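# Estimating wrist pose from a band of square markers

In this tutorial I explain how to get a stable 6-DoF wrist pose from a band with several printed square markers, seen by a head camera. The output is one pose per wrist per frame, which we later use as the target for the arm controller. I assume you already have a calibrated camera and that you can detect single markers. If not, do the camera calibration first and come back.

The code is in the `goicoechea` package, our small tool for wrist tracking. The replay viewer is called Mumham and you will need it in step 4.

## Step 1: Describe the band as one rigid body

Many people estimate the pose of each marker separately and then take the average. I did the same in the beginning. The result jumps a lot, because one small square gives two possible solutions for rotation, and the average of a right one and a wrong one is useless.

It is better to treat the whole band as one body. Write the position of every marker corner in the frame of the band, in millimeters:

```yaml
band: left
origin: wrist_center
markers:
 - id: 37
 corners: measured/left_37.csv
 - id: 100
 corners: measured/left_100.csv
```

Do the same for each marker of the band, and make a second file for the right wrist. An ID must never appear in both files. If it does, the loader stops with an error.

## Step 2: Detect and group

Run the detector on the full image, then put the detections in two groups by ID:

```
goicoechea detect --session 421 --out corners.bin
goicoechea group corners.bin --bands left.yaml right.yaml
```

Do not use the position in the image to decide which wrist is left. When the person handles something small, the hands come close together or even cross, and this rule fails exactly when you need it.

For the tests on this page I use session 421, recorded at our Gretitz site. The task is with an orange tray and clear plastic at a white table.

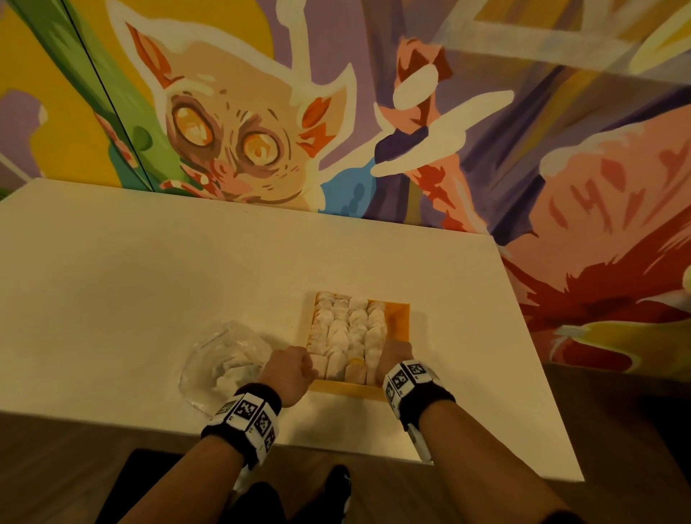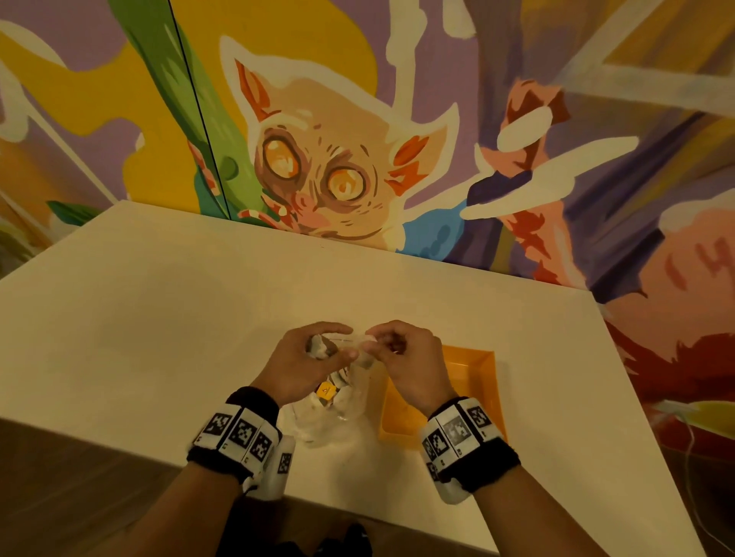

## Step 3: Solve the pose

Collect all visible corners of one band and solve them together:

```
goicoechea solve --min-markers 2 --refine --init previous
```

The options need some explanation:

- `--min-markers 2` rejects frames where only one marker is visible. You can set it to 1, but then please check the rotation carefully.
- `--refine` runs a nonlinear step on the reprojection error. It is slow on the old laptop and fast enough everywhere else.
- `--init previous` starts from the pose of the last good frame. After a long gap it starts from zero again.

A colorful background is usually not a problem for the detector. Strong reflections are more difficult - clear plastic near the band can cover one corner with a highlight, and then this corner moves by a few pixels. The refine step uses a robust loss for this reason. Keep it on.

## Step 4: Check in the viewer

Open the result in Mumham and go to frame 2413. In my run the left wrist loses one marker there and the solution stays continuous. If you see the axes flip suddenly, the usual cause is a wrong corner order in the band file. The order must be clockwise, beginning at the top left of the printed marker, not at the top left of how you hold the band in your hand. I lost one full afternoon with this.

Also look at the reprojection error of both wrists. If only one wrist is bad, measure that band again. If both are bad, suspect the camera calibration.

## Step 5: Filter and export

Filter the position with a low-pass filter and the rotation with slerp on quaternions. Please do not filter Euler angles. Then export:

```
goicoechea export --rate 100 --format musville
```

The Musville format keeps a `valid` flag for each sample. Short gaps are interpolated and marked as not valid, so the controller can decide what to do with them. Long gaps are left empty.

## Known problems

- The band can rotate on the wrist during a long session. The solver cannot see this. We record a short reference pose at the start and again at the end and compare them.
- With `--init previous`, one bad frame can pull the next ones. Add `--reset-on-error` if your data has fast motion.
- The export does not check whether the clock of the camera is monotonic. I plan to add this in June.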